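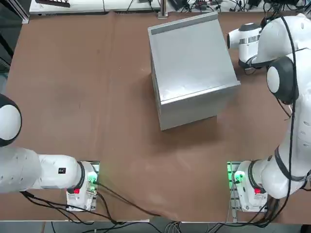 The metal box on the work table, top panel uppermost.

A box that keeps its drawer

Efua Akolgo began with the shell. She had spent nine years specifying office pedestals for Harevik before moving to small storage, and her view is that most drawer units are designed from the front and finished wherever the money runs out. The unit she is now developing under the name Solanki was drawn from the top panel down.

The top matters because people put things on it. A thin sheet will dish under a stack of books, and once it has dished the drawer below begins to bind. The usual remedy is a heavier gauge, which adds cost and weight. Akolgo kept the gauge and folded the edges instead. A lip along one side of the panel stiffens it across its full width and gives the fingers something to hold when the unit is lifted.

Smooth metal has a known drawback, namely that it shows handling. Smudges catch the light at low angles and are most obvious near the corners, where hands go. A textured powder coat would hide them. Akolgo tried one and rejected it on the grounds that it also holds dust and is slow to wipe. Her advice to owners is a damp cloth, then a dry one, following the length of the panel.

The covering on the table underneath deserves a word. Sheet-metal edges will score a bare surface if the box is turned in place, and in a shared workroom it gets turned often. A matte brown sheet takes the scratches in place of the table and can be replaced when it has creased too far to lie flat. The one drawback is a raised fold, on which a square-cornered box will catch if it is slid. Lift it over.

Inside, the specification changes from metal to wood. Chinyere Anozie, who runs the joinery side at Tarkik, argued for plywood from the first meeting. A metal drawer in a metal shell rings when it is closed. Plywood deadens the sound, takes a screw anywhere along its length and can be repaired by anyone with a saw. Her drawer has thin walls and one taller panel, with the floor left unfinished.

That last point has been disputed. Bare ply marks if anything damp is left on it, and Rernura, which supplied the runners for the trial units, would have preferred a lacquer. Anozie holds that lacquer inside a closed metal box smells for weeks. The compromise on offer is a loose cork liner, cut to size and sold separately.

The drawer opens fully, so that the far corner can be reached without groping. Full travel puts more load on the runners than a three-quarter opening does, and it shifts the weight of the contents well outside the shell. A light box with a heavy drawer will tip. Owners should keep dense items on the table and use the drawer for lighter ones. A mug will go in on its side, handle and all.

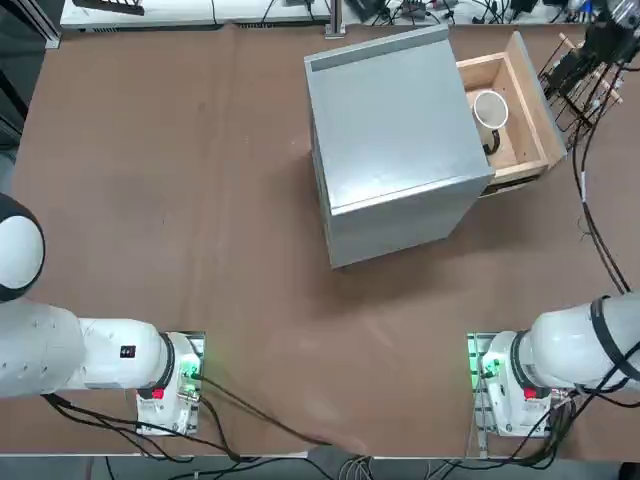 Placing the unit

Leave clear table on the side where the drawer comes out, at least the full length of the drawer plus room for a hand. Akolgo allows 47 centimetres on her own bench and keeps cables and racks behind that line. Check that the base sits flat before loading anything. If it rocks, turn the box a little and try again before reaching for a shim.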